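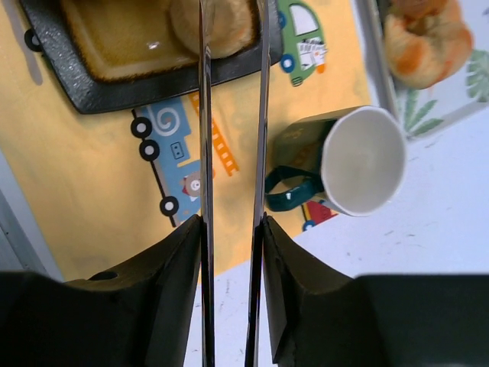

A child's placemat with cartoon vehicles, under a mug and a tray holding bread

A picture placemat is a table mat printed with drawings, letters, maps or simple games, made mostly for children and laid under the dishes at breakfast, lunch or an afternoon snack. Like any other placemat it keeps crumbs and spills off the table, and like any other placemat it marks out a place for one person, but it also gives that person something to look at while the toast is being made, and for a great many families this second job has long since become the more important of the two.

Names
In American English the word is usually written as one word, placemat, though place mat is also common and either will be understood in a store. Table mat is heard too, but it can just as well mean the small thick pad that goes under a hot pot, so shoppers looking for the printed kind should read the label with a little care. In Villanueva, older people still call them picture cloths, even when they are made of plastic, and will correct you kindly if you say anything else.

Materials
Picture placemats are made of woven cotton, felt, cork, paper, plastic or silicone. Cotton is soft and pleasant under the hands and can go into the wash with the dish towels, but it moves around when a child leans on it and it lets milk through sooner or later. Plastic wipes clean in a moment and keeps its colors well, although it may curl at the corners if it is stored rolled up over a winter. Silicone grips the table best of all. Paper mats, often sold in pads, are meant to be drawn on and thrown away after the meal, which suits parties and restaurants very nicely.

Most are rectangles with the long side toward the eater. Round and oval ones are sold as well, and so are mats cut in the shape of a cloud, a fish or a bus, which are charming but leave less room for a cup.

Common designs
Vehicles have been among the best-loved subjects for as long as such mats have been printed, with fire trucks, cars, buses, diggers and trains turning up again and again. Farm animals come close behind. Strong background colors such as yellow, orange and sky blue are popular, partly for cheerfulness and partly so that a pale plate or a white cup stands out. The drawings tend to have thick black outlines and large wheels or eyes, and artists feel quite free with color, so that a fire truck may be red, blue or green without any small reader objecting.

A second large family is the teaching mat, which shows the alphabet, the clock or the outline of a plate, knife, fork and cup, so that the child can learn to set the place alone. Some of these are printed so that the picture can be seen the right way up from two sides of the table.

Use at the table
The mat goes down first, then the plate or a small tray, then the cup or mug on the side of the hand that will lift it. A bread roll can sit on a tray of its own when there is soup. Where the drawing matters a great deal to its owner, it is a kindness to set the dishes toward the top and leave a favorite truck or cow in view. A mat laid at a slant does its work perfectly well, and families differ a good deal in how much they mind.

The Wurkeseck collection
The Ultton household museum in Wurkeseck keeps 328 picture placemats, of which 226 were the gift of Yolanda Montoya, a retired kindergarten teacher who had saved the mats her classes left behind. The oldest are oilcloth, with hand-cut edges. Twenty of them carry vehicles by the illustrator Benito Lozano, whose Lulteck series was first printed in a run of 3000 and sold through hardware stores, next to the paint. His trucks all have faces, except for the very first one, a tow truck, and visitors enjoy hunting for it in the drawers. The museum shows a changing selection every February, when the front room is set as a long breakfast table and children may bring a mat from home to lay beside the old ones.

Care
Crumbs should be shaken off before wiping, as dry bread scratches a shiny print more than one would think. Warm water and a drop of dish soap are enough for plastic and silicone. Cork should be wiped with a damp cloth and left to dry flat. Cotton mats keep their brightness longer if they are washed inside out in a pillowcase, or simply face down in a basin, and ironed on the back while still a little damp.

See also
Coaster
Oilcloth
Table setting
Tray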